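Looking after the woodwork in an old row house

Most of the advice on old terraces is about damp and roofs. The joinery gets less attention, though it is usually what makes the rooms worth having: the stair, the doors, the shutters if they survive, the skirtings and the picture rails. These tips come from working on a brick row at Skidbridge, two storeys over a cellar, put up for mill clerks and altered many times since. They should suit most plain houses of that age.

Before you strip anything

Test the paint for lead. Kits are sold at any decent hardware shop. If the result is positive, don't sand dry and don't use a hot air gun. Use a poultice or leave the layer alone and paint over it. Sound old paint does no harm where it is.

Take a small scraping down to bare wood in a place that won't show, such as behind a door or inside a cupboard. Cheap softwood was nearly always meant to be painted, and it looks patchy and orange when stripped. At Skidbridge the front door turned up 19 coats, with a very good bottle green near the bottom. We matched the green and left the pine covered.

Label every piece you remove. Write on the back in soft pencil, with the room and which way is up. Masking tape falls off over a winter in the shed.

Sash windows

Nine times out of ten a stuck sash is painted shut. Run a thin, stiff blade between the sash and the staff bead, inside first, then outside between the sash and the parting bead. Tap the frame with the heel of your hand, working along the meeting rail. Never lever against the glass.

Once it moves, look at the cords. If one has gone, replace all four. Use waxed cotton cord and check its rating against the weight, particularly on a big lower sash. Ours were tied to cast iron weights stamped 13, and the replacement glass was heavier than the old, so the sash kept dropping until we added lead make-up pieces on top.

Rub a candle stub along the channels. Oil collects grit and swells the paint edge.

Rattles can be cured with a brush strip let into the parting bead. It is a morning's work per window and makes more difference to draughts than you would expect.
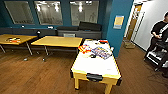
From the Tedumel house notes
Words: the workshop desk
Last revised in October

Floors

Old boards are rarely as thick as they look. Lift one near a wall and measure it before you hire a sander, as many have been sanded two or three times already and there may be little left above the tongue. If so, wash them with sugar soap, let them dry for several days and wax them.

Punch all nails well below the surface first. One raised head will tear a belt.

Fill wide gaps with slivers of matching pine, glued on one side only so that the boards can move. Papier mâché works for narrow gaps but goes grey. Flexible filler in a tube is fine under a rug.

A polished floor wants a dry mop and very little else. Water left standing in a doorway will lift the finish within a season. Put felt pads under anything heavy, and replace them when they go hard.

Stairs

A creak comes from a loose wedge under the tread. If you can get at the underside, knock the old wedge out, scrape off the glue and drive a new one in with fresh glue. From above, two fine screws through the tread into the riser will do, countersunk and plugged.

Loose balusters should be re-glued at the foot and pinned at a slant. Drill a pilot hole first. Old turned ones split very easily, and having a single baluster copied cost us more than the rest of the flight put together.

Doors

Plane the hinge side if you need to take off more than a sliver, so that the lock stays where it was. Chamfer the leading edge slightly.

Rim locks that feel stiff are usually full of old grease. Take off the case, photograph the inside, wash the parts in white spirit and put them back with a little graphite. Keep the original screws. Slotted heads of the right size are hard to find now.

Costs at Skidbridge

For anyone planning something similar, our joinery bill for the whole house came to £3,535. Of that, £161 went on sash cord, beads and brush strip, and the work on the windows was all our own. The balance went on two new sills, the stair and a pair of internal doors. Decorating is not included.

Sills are worth doing properly. Cut back to sound wood, treat the end grain with two coats of preservative and scarf in a new piece at an angle so that water runs off the joint. Check that the drip groove underneath is clear of paint, and scrape it out again each time you redecorate.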